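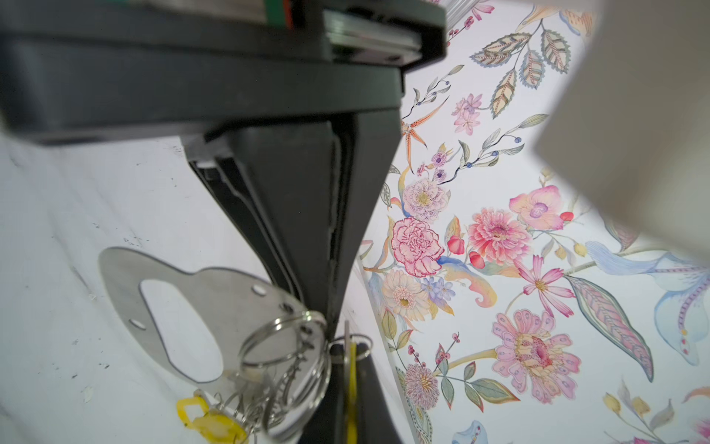

Trikots, Medaillen, Wimpel: So bleibt der Vereinsschatz schön

Wer einmal einen Schrank voller alter Sportsachen geöffnet hat, kennt den Geruch -- und das Glück! In unserem Vereinsheim haben wir im Juli angefangen, die Ehrenvitrine neu zu bestücken, und ich habe dabei so viel gelernt, dass ich es unbedingt aufschreiben muss. Alles lässt sich am Küchentisch machen, das meiste Material liegt sowieso in der Schublade.

Alte Trikots waschen
Baumwolltrikots zuerst an einer verdeckten Stelle prüfen: ein feuchtes weißes Tuch fünf Minuten auf den Saum drücken. Färbt es ab, bitte nicht selbst waschen, sondern in die Textilreinigung geben. Bleibt das Tuch weiß, dann lauwarm in der Wanne mit einem Löffel Feinwaschmittel. Nicht reiben, nicht wringen, nur sanft drücken. Zum Trocknen flach auf ein Handtuch legen, die Rückennummer nach oben. Unsere 44 aus der ersten Aufstiegsmannschaft sieht wieder aus wie am Spieltag, ich war ganz hingerissen!

Aufgebügelte Nummern, die sich lösen
Backpapier drüber, Bügeleisen ohne Dampf auf mittlerer Stufe, kurz andrücken und unter dem Papier abkühlen lassen. Bei brüchigem Flock lieber mit ein paar winzigen Stichen in passender Farbe sichern. Hadiza Onyeka hat mir gezeigt, wie man dabei nur den Stoff hinter der Nummer fasst (Fingerhut nicht vergessen).

Medaillen und Pokale
Finger weg von Zahnpasta, die macht feine Kratzer. Ein weiches Mikrofasertuch reicht fast immer. Bei echtem Silber nehme ich ein Silberputztuch, versilberte Stücke nur ganz leicht abwischen, sonst ist die Schicht irgendwann weg. Die Bänder vorher abnehmen! Geknitterte Bänder bügle ich lauwarm unter einem Geschirrtuch.

Klebereste am Pokalsockel
Alte Preisschilder mit dem Föhn anwärmen und langsam abziehen. Den Rest mit einem Tropfen Speiseöl einweichen, zehn Minuten warten, dann mit Spülwasser nachwischen. Auf unlackiertem Holz oder Marmor bitte kein Öl, das zieht ein.

Urkunden und Mannschaftsfotos
Säurefreie Hüllen sind ihr Geld wert. Tesafilm niemals -- wirklich niemals -- direkt aufs Papier. Vor dem Rahmen alles einscannen, Fotos mit 600 dpi. Nanna Arnardóttir beschriftet die Rückseiten mit weichem Bleistift am Rand, ohne Druck.

Licht in der Vitrine
Direkte Sonne bleicht rote Wimpel erstaunlich schnell aus. Wir haben LED-Leisten mit 3000 Kelvin eingebaut, das Licht ist warm und lässt das Gold leuchten. Und zwischen den Fachböden mindestens 50 Zentimeter Platz lassen, sonst stoßen die hohen Pokale beim Herausnehmen an.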